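Table things: September round-up

I've had a proper sort through my pictures this month and there were far more than I'd thought (2,000 on the old card alone, which is what comes of never deleting anything). Most of them are blurry shelves. So this page is a short one, all to do with tables and what ends up on them, and I've put a line or two with each as usual. If you're new here, hello! The older galleries are linked down the side, and the one on sheds is still the one everybody writes to me about.

I do like a white board laid over a wooden table. I had one for years in the flat in Vorner, and it was the best thing I ever did for my back and my temper: you can find the little black screw you dropped, you can wipe it down in a few seconds, and if you make a mess of it the table underneath is none the worse. I paid 50 for mine, offcut price, and carried it home on the bus. 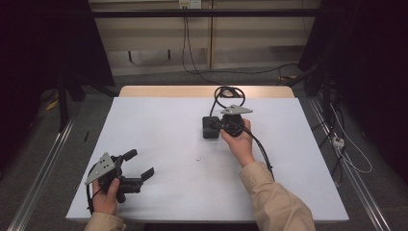

Brândușa Ciobanu
Gallery editor and keeper of the Clondora pages

White board, black block. There's just a strip of the pale wood showing along the far side, and one tiny dark mark near the middle of all that white. Mine never stayed as clean as this one, I can tell you. I'd have had tea on it by half past nine.

The block is what I keep going back to, though. A plain dark boxy thing on a plain white top, and I could look at it all day. I had a go at the same sort of arrangement at home with a Traso tin and it looked like a tin on a board, so there we are.

I also like the beige sleeves with the grey carpet. I know that's an odd thing to like! It's a very calm set of colours, and if I ever redo the back room I'm pinching the lot: white top, pale wood, grey floor. I might stop short of the black, as it shows every speck of dust in our house.

A few people have asked about boards after the last gallery, so, quickly. Measure your table first and leave a bit of the wood showing at the back, or you'll never get your fingers under it to lift it off. My own is 1,550 long, in millimetres, and it's a pain to get round the landing. Poulain, the timber yard I use, will cut one while you wait if you get there before eleven, and they round the corners off for nothing if you ask nicely.

Next time it's drawers. I've picked out 3 so far and one of them is full of nothing but string, so do send me yours, the untidier the better. Same address as always, and please put "drawers" in the subject line or I'll lose it.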